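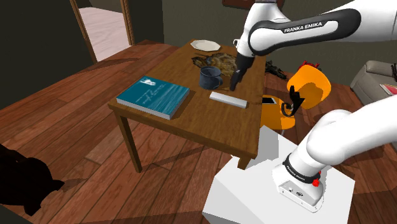 Attachment 1: sim view, living room set, gripper low over the table behind the white block

Ticket: Low-clearance rule keeps stopping the arm in the living room set
Project: Lucero
Status: Resolved, one item left open

Hi all, me again. I'm trying to get the Lucero tabletop tasks through our safe-motion checklist before they go to the Vevov bench, and rule 10 is driving me up the wall. That's the one that says the arm has to drop to slow speed any time the fingers are low over a surface, and has to stop if it can't tell what's next to them. Great rule, I voted for it! But in the living room set it stops nearly every run. The attachment shows the sort of pose I mean, with the mug on one side of the gripper and the block right in front.

What I expected: slow down, close on the block, lift, carry on.
What I got: slow down, full stop, "unclassified neighbor", end of episode. Out of 200 runs, 68 finished.

Stuff I tried first, so you don't have to ask:

Reloaded the set from a clean copy. No change.

Took the mug out. No change, which surprised me, I was sure it was the handle.

Put the mug back and took out the shaggy brown thing behind it (I still don't know what that's meant to be, the asset list just says "misc soft"). Every run finished. So there we go.

Update, after lunch
Dug into the Zavar checker logs. The shaggy thing has no clean outline, so the checker wraps it in one big box, and the box sticks out way past the mug and into the slow zone around the fingers. The checker sees something it has no class for inside the zone and does what rule 10 tells it to do. The rule is fine, the box is bad.

Somebody in the channel suggested adding the object to the ignore list. Please don't! Our own practice sheet says the ignore list is for things the arm can't reach, like the sofa, and this is well within reach. If we hide it in sim, the real arm on the bench won't have been checked against anything floppy at all, and I'd rather find out here.

Update, 25th July
Swapped the single box for a tighter mesh and gave the object a proper class, "soft, do not contact". Reran the full batch with everything back on the table, book and plate included. All finished except 2, and both of those were real stops - the planned path clipped the mug on the way in. I'm happy with those. That's what the stop is for.

Also bumped the slow-speed setting back to the checklist value. I had turned it up in June for a demo and forgot, sorry, my fault. Anyone who copied my config since then, please check yours.

Still open: rule 10 doesn't say who picks the class when an asset arrives without one. Right now it falls to whoever hits the stop first. I'd like a line in the checklist saying no set goes into a batch with unclassed objects within reach of the arm. Raised it with the Hasus folks as a wording change and linked it to this ticket.

Leaving this open until the wording goes in, then I'll close it myself.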